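Open Day at the Gruren Children's Dental Clinic, Wilville

We got there just after the doors opened and the hallway was already full of kids in paper crowns shaped like molars! I had gone mostly out of curiosity (my two have been patients at the Okside branch since they had teeth to look at), and we ended up staying the whole morning.

The Wilville clinic has 12 treatment rooms, all on one floor, and every one of them was open for poking around. My daughter went straight for the big chair and rode it up and down until there was a line behind her. The hygienist running that room never once hurried her along. She showed each child the little mirror, the suction tube and the polisher, let them try the polisher on a fingernail, and answered the same question about whether it tickles over and over with the same good cheer.

The sterilizing room was my favorite, which I did not expect. You follow a tray of instruments from the sink to the sealed pouches, and the assistant explained how each pouch is dated and logged. I have sat in dental chairs all my life and never knew any of that – I could have asked questions for another hour.
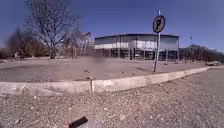
After that we went into the X-ray room, where they had a screen with pictures of baby teeth and the grown-up ones waiting underneath. My son has talked about it every day since. He now wants to know exactly where his own are.

The brushing workshop had room for 66 children and filled up fast, so get your name down early if they do it again. They use a giant Obradović model jaw, the kind with teeth that pop out, and a purple dye that shows every spot you missed. I tried it too. I missed a lot of spots!

A few practical things: parking was easy, the bathrooms have a low sink for small kids, and there was fruit and cheese at the snack table. The quiet room at the back, with dimmed lights and soft chairs, is kept for children who find visits hard, and you can ask for it when you book. The next open day is planned for May, and we've already signed up.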